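Evadley Bench Screwdriver, Slotted, 6 mm

Home > Hand Tools > Screwdrivers > Slotted

Made by Drivora
In stock, ships Tuesday

The Evadley is a fixed-blade slotted screwdriver for general bench and household work. It is the middle size in the Drivora bench range and the one most people reach for when hanging doors, opening switch plates or putting flat-pack furniture together. The tip is ground flat on both faces so it sits square in the slot, and it can be dressed with a fine file when the corners start to round over.

The shaft runs deep into the handle and is pinned there. Drivora does not recommend striking the handle with a hammer. If you need a driver for chiseling or prying, look at the Flulska demolition series.

Blade and fit

The 6 mm tip fits the slotted screws found on most hinges, hose clamps and older electrical boxes. For eyeglass and instrument screws, choose the 2 mm or 3 mm version. A tip that is too narrow for the slot will twist out and chew the screw head, so measure before ordering if you are matching antique hardware. Brass screws in particular mark very easily.
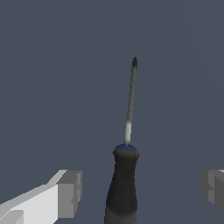

Upadhyay, who bought the 6 mm and the 3 mm together, wrote that the larger one was a little stiff to store in a standard tool roll but held its edge through a full set of kitchen cabinets. The review gave it four stars and asked for a longer shaft as an option. A long-shaft version is planned for November.

Care

Wipe the shaft with a lightly oiled rag after use in damp places. Clean the handle with dish soap and warm water. Solvents such as acetone or brake cleaner will soften the grip and should be kept away from it. Do not put the tool in a dishwasher.

The handle is not insulated. Do not use this screwdriver on live circuits.

Specifications

Type: slotted, parallel tip
Tip width: 6 mm
Other widths: 2 mm, 3 mm
Handle: fixed, non-insulated
Hanging hole: no
Pack quantity: 1
Trade carton: 500

Shipping and returns

Single tools ship in a padded envelope. Trade cartons go by freight and need a signature at delivery. Unused tools can be returned in their original packaging with the packing slip. Tools with reground or bent tips are not covered by the warranty.

Related items

Flulska demolition driver, slotted
Evadley canvas tool roll
Drivora fine file for tip dressing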